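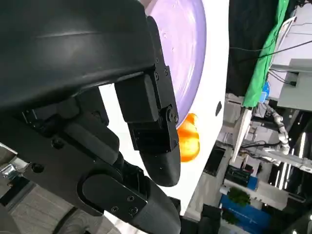

Chaiwat Saengthong

Demonstration gathering is the practice of recording a person guiding a robot through a task so that a learning system can later work out how to do the task itself. Each recording, usually called an episode, pairs what the robot's cameras saw with the positions of its joints at the same instants. It is one of the liveliest corners of robotics, and much of its charm lies in how ordinary the tasks are: lifting, turning, handing over, putting down.

Origins

Early arms were taught by hand, with an operator moving the joints to a list of fixed points that the machine then replayed. This worked well on production lines and badly anywhere a part might shift. The Ristić method, named after the engineer who set it out in a short workshop paper, kept the human guide but stored the whole movement, small hesitations included. The first Marnton collection followed this pattern and held 454 episodes, all made with a single arm. Its successor reached 1,030 and added a second arm, a wonderful step forward for anyone interested in tasks that need two hands. 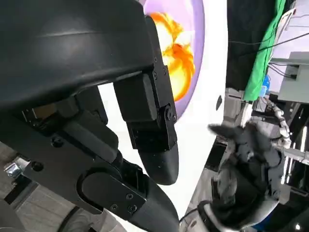 Recording with two hands

In two-handed work the operator steers both arms at once, commonly with a pair of lightweight leader arms. The Ostden rig, a well-known layout, places a small camera at each wrist and one overhead. Wrist views are prized for their closeness, although the fingers hide part of whatever they are reaching for. Episodes at Ostden last about 560 frames, and an operator rests after every 5 of them.

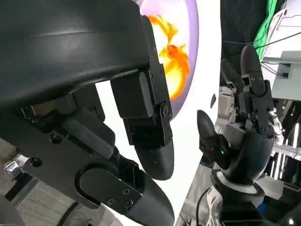
Variety matters as much as quantity in a collection. A system trained on one tidy starting position tends to learn that position very well and little else, so operators change the order of movements, the angle of approach and the resting pose of each hand between episodes. A hand held upright, its two slender fingers pointing upwards and the shorter thumb tilted to one side, gives a quite different start from one reaching downwards with its fingertips. Both are worth recording. Failed attempts are often kept too, marked with a plain label, and they can be delightfully instructive when a later attempt goes right.

Checking and sorting

Episodes are replayed before they enter a collection. The reviewer looks for dropped frames, clocks that have drifted apart and long pauses at the start. Faneck, a sorting tool first released in December, lines up the camera streams on a shared time bar and lets the reviewer trim them together.

See also: Leader arm; Imitation learning; Wrist camera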